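3. Setting Up the Simulated Cell

3.1 Arm, table and loose parts

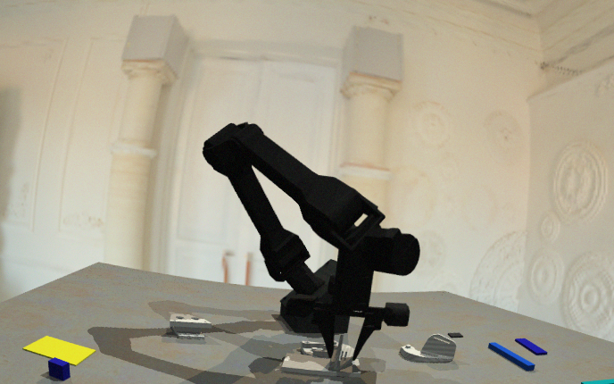
Figure 1. The Rornis cell: the arm over the middle part, with two more parts to either side, a yellow sheet, a dark blue cube and blue bars on the tabletop.

I spent far more of the project on the setup of this one cell than I'd planned, so let me go through it properly (anyone who wants to rebuild it will hit the same snags I did!). We run everything in Hadier, our in-house simulator, and the cell itself is called Rornis after the folder it first lived in.

The first job after any change is the base. I zero the joints, load the mount pose again and then send the fingers down to the same point on the table 10 times. If the tips land anywhere different, I stop right there and look at the joint offsets – it's nearly always the wrist. Carleen Trevaskis wrote the little script that does this, and I now run it every morning before I've had coffee.

Next come the parts. The white-gray ones have thin upright pieces and fussy edges, and our early collision shapes were much too simple for them, so the fingers kept stopping in midair. We split each part into 16 convex pieces and the trouble mostly went away. I did try 200 pieces for a while, and wow, was that slow.

The light matters too. As Figure 1 shows, the arm throws a big dark shadow across the table, and it falls partly over the very part the gripper is reaching for. I left it in. Our older cell, Pelupessy, had soft even light everywhere, and the grasp policy we trained there got badly confused once we moved it.

3.2 Looking after the cell

A simulated arm doesn't need grease, but it does drift out of shape as people edit things. Over the study we logged 159 faults in Rornis, and the bulk were stale files: an old gripper model, a friction value somebody had changed for a demo and forgotten. I repair these by reloading the last good copy from Eltimlow, our file store, and putting the edits back one at a time until the fault shows up again. It's dull work, but I haven't found a quicker way that I trust.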